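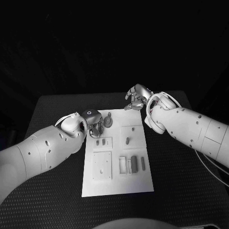
# About Clurby

Clurby is a repair and setup shop for two-armed robot benches. We have 16 customers, one long room in Dondivthorpe, and more hex keys than any reasonable business should own. If you have a pair of arms on a table and they've stopped agreeing with each other, you've found the right page.

We don't build robots. We started out building one, under the name Fovix, and it taught us that we were much better at fixing it. The Fovix name survives on our test board and on a box of mugs we're still working through.

## The board

Every cell that comes through the shop meets the same white board before it goes home. It carries plates with pegs and holes, cylinders, rods and a few small blocks. None of it looks like much. Customers who've spent a year's budget on a pair of hands sometimes look a little hurt when they see what we're going to ask those hands to pick up.

A short peg is a strict examiner, though. A wrist that has drifted a hair will miss it all day long, and will do so with great confidence. The thin rod finds out whether the fingertips close evenly. The thick cylinder is kinder, so we usually begin there and let everyone's mood improve before moving on.

The board sits on a dotted gray mat. We tried the bare tabletop for our first few jobs and spent a good part of that time chasing cylinders across the floor.

## Two hands that don't match

Plenty of our work is on mixed cells: one dark hand, one silver one, different makers, different opinions about what "closed" means. We set them up one side at a time:

- Park both arms high and clear of the board.
- Check the wrist screws with a torque driver. Mark each one as you go.
- Run each finger through its full travel, slowly, thumb last.
- Zero the wrist, then the hand. Doing it the other way around means doing it twice.
- Hover over the board with fingers relaxed and look for droop.
- Only then let anything touch a peg.

The hover step is the one people skip. It's also the one we get phoned about.

## Cables

We have strong feelings about cables. A loop over the wrist should be big enough for the joint to turn fully and small enough that it can't hook a finger. That leaves a range of acceptable loops which is narrower than you'd hope, and we've tied every wrong one. After a repair we cycle the wrist 1,000 times and look at the loop again before signing the sheet.

## What it costs and how long it takes

A standard bench check is $385 and includes the board run, a written sheet and any small screws we find missing. Replacing a finger joint is quoted separately, after we've seen how it was last replaced.

Our service sheet has 29 lines. It was drawn up with Michalski, the machine shop next door, who also turn our pegs and have never once let us forget it.

Call before you ship, please, and take the hands off the arms first. Pack each one by itself, fingers half curled, with the cables taped down. Keep the bolts in a labeled bag. We can supply the bag.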